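4. Wrist cameras and sleeved hands

4.1 What was compared

The comparison in this section came about the way most of ours do, which is to say that two people disagreed in a corridor and one of them had a budget code. The question was whether a wrist camera is still worth having once the hand has been put into a fabric or rubber sleeve. Érica Brandão held that it was. The remaining authors held that the sleeve would take up most of the view and that the rest would be carpet. Both positions survive in part.

We tried two hand controllers, Lindalix and Wullitz, on the same platform and with the same wrist cameras. Lindalix works from joint positions and a fixed closing speed. Wullitz adds an estimate of contact drawn from the motor currents, and backs off when that estimate climbs. Neither was told which surface it was about to meet. The room was furnished with things people sit on, this being the kind of place our sponsor, Dalurar, hopes the hands will one day work.

Each controller was given 37 reaches on each of the surfaces, split between pressing tasks, in which a digit is driven straight into something soft, and hovering tasks, in which the fingers have to stop short and stay there. Images from the wrist were logged throughout and passed to the Rangel tracker, which was asked one thing only: where is the tip?

Pressing was done on blue-green woven upholstery, chosen because it gives way. A rigid board tells the controller at once that it has arrived. A seat lets the tip sink in and says very little. From the wrist the useful evidence is the crease beside the metal tip, since the lower edge of the tip is partly buried in the fabric and the tracker is left to guess at the rest of it.

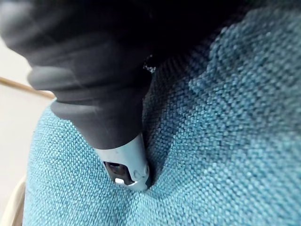
4.2 Results for pressing

Lindalix pressed harder than it was asked to on 17 reaches, and each time reported complete success. Wullitz was gentler and a good deal more nervous. It tended to read the stiffness of the sleeve as contact and would stop in mid-air with every sign of satisfaction. Lowering its sensitivity cured this, and also cured most of what made it better than Lindalix in the first place. We settled on a middle value that pleased neither camp and kept it for all that follows.

The tracker did better than expected. A bare metal tip against a coarse weave has a clear outline for as long as any of it is showing, and the pebbled texture of the fabric gave Rangel plenty to hold on to. Its worst moments came where the upholstery fell into shadow. There it would now and then announce a tip in the dark part of the image, some distance from any hand.

4.3 Results for hovering

Hovering was meant to be the easy half. The fingers are brought down over a smooth surface and held clear of it, and the wrist camera reports the gap. Pale, matte covers turned out to be the hard case: with so little texture to go on, the tracker had only the seam to work from.
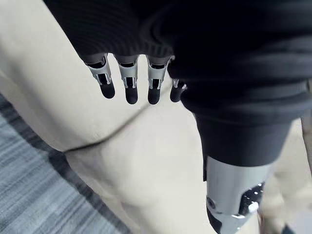 Depth was therefore taken from the joint readings and the image was used for sideways drift alone. Under this arrangement the two controllers could hardly be told apart, a result that took 462 logged reaches, repeats included, to establish and one sentence to report. Wullitz drifted a little less. Lindalix settled sooner. Anyone choosing between them for hovering could reasonably go by which manual is shorter.

Black fingertips helped in this part of the work. They stand out well against beige, and Rangel seldom lost one unless a fold of the black garment came down in front of it. When that happened it usually reported one finger fewer and carried on, quite untroubled.

4.4 How much of the view is left

The corridor question remains. With the knit covering on, folds of black fabric can take up a large part of the view, and they don't stay where they were put. In Fig. 4 the thumb and three fingers can still be made out below the covering, with the leftmost finger partly hidden by it. We count this as a usable image. Érica Brandão counts it as a good one, and has asked that the difference be recorded.

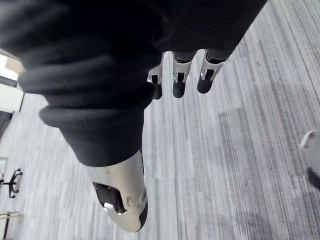
Fig. 4. Wrist camera view with the knit covering on: thumb at lower centre, three fingers to its upper right, striped carpet beyond.

Pinning the fabric back gave a clearer view but stiffened the wrist, and Wullitz took the added stiffness for contact again. We went back to loose folds and masked them in software, using 400 frames marked by hand over the course of June. The mask works well on black knit. It has also been known to remove a black fingertip, and for this reason the results in Section 5 are given both with it and without.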